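Laundry Station Gallery: Planning the Equipment List

Stakberg Home Automation Lab, Gurnisbridge

The laundry station is the second home-task station on our plan, after the kitchen counter. We put this gallery together for the partner sites that have asked what to order and how much floor to set aside. The full parts list is in the planning sheet. What follows covers the items that took the most thought or cost more than we had budgeted.

The washer is a regular front loader bought at retail. We looked at a mock-up with a dummy drum and decided against it. A mock-up has no real gasket and no real latch, and those are the parts that give a gripper trouble. If you are choosing a model, check how far the door swings and which side the hinge is on before you pay for it. An open door takes up a lot of the space an arm needs.

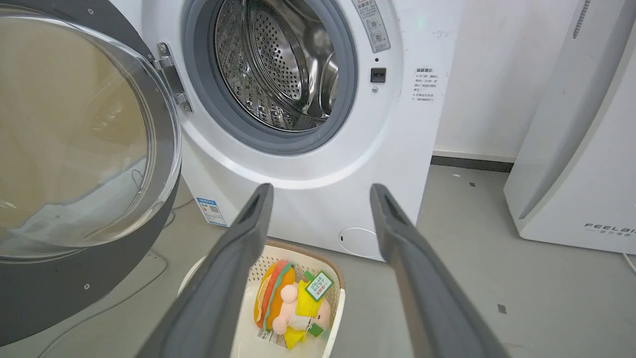 Door swing also decides where the arm base goes, so settle on the washer first and draw the floor plan second. We did it the other way around at Gurnisbridge and had to redraw the plan. Allow 2 weeks for delivery of the washer and longer for the arms. Our quote from Suksawat for a two-arm base was good for only one month, and the renewed quote was higher.

Grippers are the line most people budget too low. Fingertips wear out and should be treated as a supply item. We order them in packs of 12 and charge them to the same account as cables and tape. One pack costs us $227 with shipping. A spare wrist camera is $970, and we recommend having one on the shelf before the station opens. Waiting for a replacement stops all work at the station.

The basket and the things that go in it are cheap. Buy a plastic basket with open sides that can be wiped clean, and get a second of the same model in case it is discontinued. For loads, we use a mix of towels, shirts and soft toys. Soft toys are useful early on because they hold their shape and are easy to grasp from several directions. 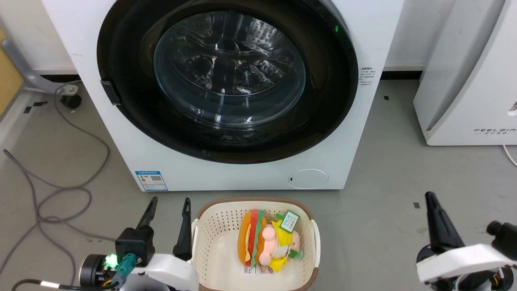
Washer door closed, with the basket and a hamburger plush between the two grippers.

Leave room in the budget for the floor. Markers on the floor make it easier to put things back where they were after cleaning, and they cost almost nothing. Cable covers cost more than we expected. Plan the outlets early too, and list every appliance in the room when you do it.

We do not run water at this station. If your site plans to, add a drain, a shutoff valve and a drip tray, and ask the building office before ordering anything. Lelia, our scheduling tool, has a template with these items already entered and the price fields left blank. Sites that start in January should send in their sheet before the holiday break so the arm orders can go out together.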